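Home | Makers | Kitchen Table | Studio Visits | Subscribe

Brown Paper and Blue Tape: A Morning at the Voder Street Tasting Room

The owner of the little tasting room on Voder Street in Pendton has been teaching people to lay a table for almost as long as she has been baking for one. We met there in February, at eight in the morning, and she had coffee poured before I got my coat off.

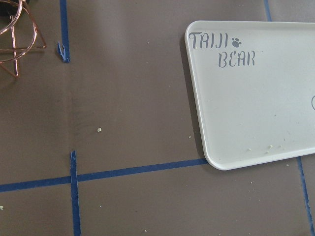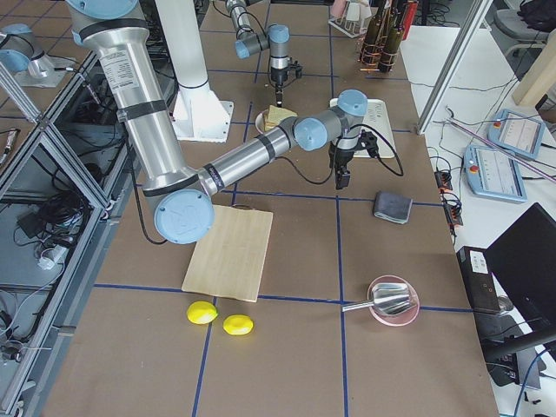 The TAIJI BEAR tray up close, crumbs and all, and the bigger table with the lemons and the bamboo board.

She loves a covered table. "Brown paper first, always," she told me. "You can write on it, you can spill on it, and every color you put on top looks better." Then comes the tape, pulled lengthwise and crosswise until the whole top is marked off in sections. She picked up the habit in her years at the Tanner bakery, where the pastry bench was shared and you learned to stay in your own square (or else!).

"People think it looks fussy," she said. "Then they sit down and they know where the bread goes and where the fruit goes, and they relax."

I asked about the tray, and her whole face lit up. It's a white plastic one with rounded corners, TAIJI BEAR in gray stencil letters and a paw print beside the name. "I have nicer trays! I have a drawer full of nicer trays. This is the one I reach for." The scuffs don't bother her a bit, and neither do crumbs. "Crumbs mean the tray has a job."

The copper-colored wire holder got her going too. It keeps three dark bottles upright at the far end, with a pink wire rack for small things next to it, and she is a great believer in anything that gets bottles off their sides and out of the way of elbows. "I'd put wire under everything if I could. Light comes through it, and it wipes down in a second."

Then there are the bowls. The pale pink one with the metal scoop is a favorite, and she likes a small round bowl for a single piece of something, the way other people would use a plate. Lemons she leaves loose by the cutting board. "A lemon is already decoration," she said, "and then you get to cut it up."

Her classes started as a favor to a neighbor and have grown a good deal. Last year 696 people came through, and the mailing list for her recipe letter, Deltumeck, stands at 1246 names. She still writes every issue longhand before typing it. The next one is all about bread boards, and she had plenty to say on bamboo: oil it, dry it standing up, keep it out of the sink.

By ten we had finished the coffee and she was already hunting for the tape.

Related stories
A Pantry Shelf in Pendton
Wire Racks We Keep Coming Back To
Caring for a Bamboo Board
Small Bowls, Big Table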